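Niltden Travel Guide Device: User Manual
Section 7. Following a Coastal Route

Before you set out, make sure that the device is fully charged and that the Miah regional map has been saved to memory. Mobile coverage is limited on many coastal roads.
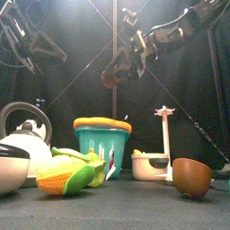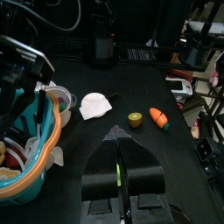

Tabletop with toy kitchen objects; toy kiwi half and toy carrot in the second picture.

Starting a route

1. Press and hold the side button until the start screen opens.
2. Select Routes, then Coast and Islands.
3. Enter the four-digit route code printed in your travel booklet. The code for the northern shore is 2364. The code for the southern shore, including the ferry crossing, is 3201.
4. Choose Drive, Bicycle, or Walk. Stops that cannot be reached by the chosen means of travel are removed from the list.
5. Press Start. Spoken commentary begins when you come near the first stop.

Note: Opening hours for churches, museums, and forts are those stored at the last map update. Confirm seasonal hours with the local visitor office, particularly before May.

CAUTION: Do not enter codes or change settings while driving. Park in a permitted area first.

Adding a stop

1. From the route map, touch and hold the place you wish to visit.
2. Select Add Stop. The arrival times for all later stops are recalculated.
3. To remove the stop, select it again and press Delete.

Note: A route that includes the ferry must contain at least 2 hours of free time on the day of crossing. If less time remains, the device displays "Check Schedule."

CAUTION: The device is not waterproof. Keep it in the supplied case on beaches and open decks.

For lost route codes, see Section 9, Customer Support.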